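Jan 8, 2020

Back in after the break. Arm powered up first go, which is more than it did in December. Corker (the old desktop, not the dog) wanted updates for most of an hour so we did the bench while it sulked.

Who's on what this term, as agreed over tea:
- Peninah Biwott: grasp planner, and the write-up for the February demo
- me: wrist camera, calibration, this notebook
- Oddsson kit (spare servos, the good screwdrivers): stays in the locked drawer. Sign it out PLEASE

**Calibration**

Redid hand-eye from scratch. Old file was from before somebody moved the base plate and it showed, everything landing short and to the left. New one saved as `handeye_1263`. Don't overwrite it. If you redo it, new number, and write the number in here.

Checked it against the printed board in both corners of the table. Near corner fine. Far corner still off by 2 mm, in the reach direction only. Could be the board not lying flat, it got folded over the holidays. Print a new one and stick it to something stiff before beleiving any of this.

**Tray task**

The plan is still: mixed things on the green tray, arm comes in from above, picks one, puts it in the basket, goes home. No prompting in between. Judges at the Ikgate meet choose the order so we can't script it.

Speed capped at 80 in the config for now. Whoever raises it stands next to the stop button.

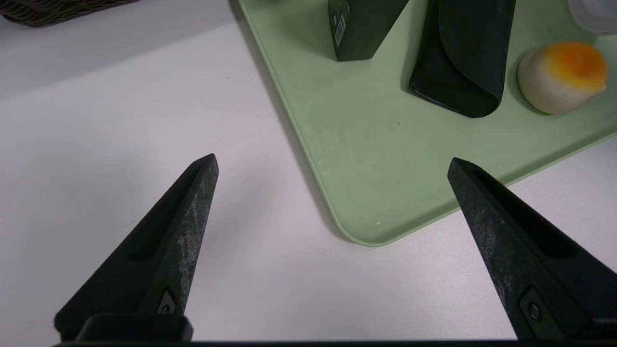 Round thing is the one I'm worried about. Fingertips are narrow, and if the close isn't centred it'll squirt out sideways and go on the floor. Peninah wants to come in lower so the fingers meet below the widest part. I'd try a slower close first, less to change. We'll do both and write down which.

The green pouch is a different problem. Lying on the diagonal, so the wrist has to turn before going down, and the planner keeps choosing the long way round with the cable wrapping behind it. Put a limit on wrist rotation in the planner, NOT in the driver. Did it in the driver last term and spent a whole afternoon wondering why homing failed.

Box should be simple if we take it across the narrow way. It's standing up though, so a bad approach knocks it over and then it's a whole other grasp. Add a "has it fallen" check after every miss. Peninah has half of one already, on her branch.

**Segmentation**

Two dark green things close together on the tray and the colour threshold will happily merge them into one blob. Grasp point then comes out in the gap. Options:

1. use depth as well (slow on Corker)
2. edges first, then colour
3. ask for different objects, which is cheating

Going with 2. Also pale tray on a white table is not much contrast, the rim's shadow is doing most of the work when we look for the tray edge. So leave the lamp where it is. I've put tape round the foot.

**Fingers**

Finish on both is scuffed and speckled now, outer faces especially. Not bothered about looks but would like to know if the tips have changed shape. Measure with the calipers against the spare pair, put the figures here:

left: 
right: 
spare: 

Also check the round fasteners down by the base. I nipped them up before the break but didn't mark them. Paint pen this time.

**Logging**

Run log starts at 1013. Everything before that is on the Skosten drive and is not comparable, different camera mount. One line per attempt, object, got it / dropped it / missed, and initials. "Sort of" is not a result (you know who you are).

**To do before next session**
- [ ] new calibration board, stiff backing
- [ ] wrist limit in planner
- [ ] merge the fallen-box check
- [ ] calipers on fingers
- [ ] email Ikgate re object size limits, the rules pdf contradicts itself on page one and the last page
- [x] tape round lamp foot

Peninah has the key till the weekend. Corker still updating when I left, leave it on.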